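Schreibtisch in Etappen: Notizen zum Vortrag
Elternabend Gredby, 25. Januar 2025

Folie 1 — Begrüßung
Kurz vorstellen, Dank an Leire Iglesias für den Raum. Dauer ansagen, Fragen am Ende. Handzettel liegen am Eingang, bitte jetzt noch nicht austeilen.

Folie 2 — Worum es geht
Stifte, Kleber, Minen. Papier kommt im März dran, das macht Ramiro Pacheco. Heute nur der Kleinkram, der abends auf dem Tisch liegen bleibt und am nächsten Morgen in der Schultasche fehlt.

Folie 3 — Erst alles raus
Das Fach ganz leeren, auch die Ecken. Tischdecke darunter, dann rollt weniger weg. Die Sachen nebeneinanderlegen und nicht auf einen Haufen. Kinder machen das gern selbst, wenn man sie lässt. Jeden Stift auf Schmierpapier ausprobieren. Was nicht mehr schreibt, kommt gleich weg.

Folie 4 — Das Fach
Durchsichtig ist besser als schön. Man sieht von der Seite, was drin ist, und das Kind muss nicht wühlen. Aufkleber sind erlaubt: Wolke, Regenbogen, Blume vorne drauf, der schlafende Mond hinten. Bitte nicht alles zukleben. Mit dem Textmarker an der linken Wand fangen wir an, der Rest liegt rechts daneben bereit: Stifte, das Minenetui mit der 100, der dicke schwarze Marker, der Klebestift.

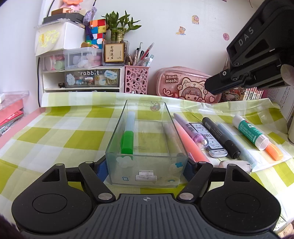 Folie 5 — Reihenfolge beim Einräumen
Lange Sachen zuerst, der Länge nach an die Wand. Dicke Marker daneben, Kappe nach vorn. Minen flach auf den Boden, sonst brechen sie. Klebestift zuletzt und nur mit fester Kappe. Wer zwei davon hat, legt einen in den Vorrat.
(Hier Pause. Frage ins Publikum: Wer hat zu Hause mehr als 8 Textmarker?)

Folie 6 — Wie oft?
Einmal in der Woche reicht. Araceli Esteban macht es mit ihrer Gruppe am Freitag vor dem Heimgehen, 6 Minuten mit der Uhr. Am Anfang dauert es länger. Nicht nachräumen, wenn das Kind fertig ist — auch wenn der Kleber falsch herum liegt.

Folie 7 — Schluss
Handzettel austeilen. Fragen. Anmeldung für März bei Esperanza Sepúlveda, Liste liegt vorne. Beamer ausschalten, Schlüssel zurück an Leire.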